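**Notebook, February: shopping list for cell two**

Back at the bench before nine with a coffee and the quotes, and I'm really looking forward to this one! We have budget for a second arm station and I want the order in before the price lists change. Working from the current setup, with the cream container on the white table, to see what we'd buy again.
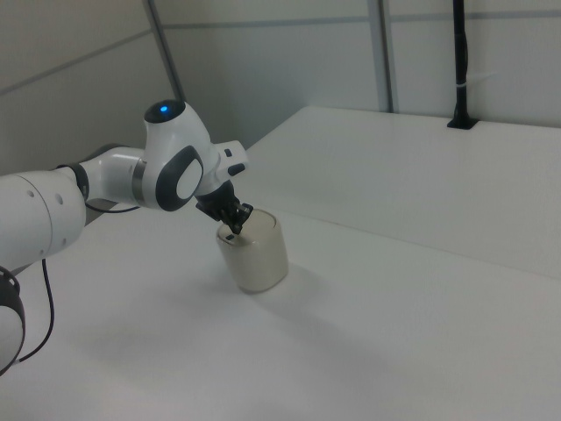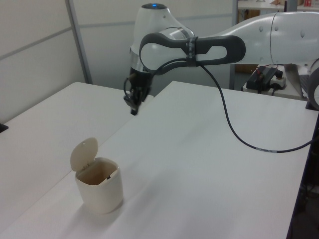

Keep: plain white tabletops. They were cheap and I'd happily have more.

Change: cable routing. Hook-and-loop straps are fine for trying things out, but I'd love proper clips along the arm. Markivent do a kit of 23 for less than I expected.

Grippers: Stelier quote 51 days, Lallov 62. Lallov's fingers swap without tools (lovely, if it's as quick as they claim), so I lean that way. Ask both about spare fingertips.

Test bins: order 2 more, same model, so we can run the lid task on both stations without carrying things back and forth.

Sithole have offered a loan unit in the meantime. Yes please!

Still to do:

- measure the doorway for the bigger table
- check sockets, we're short already
- ask Stelier if delivery is included
- move the training money to its own line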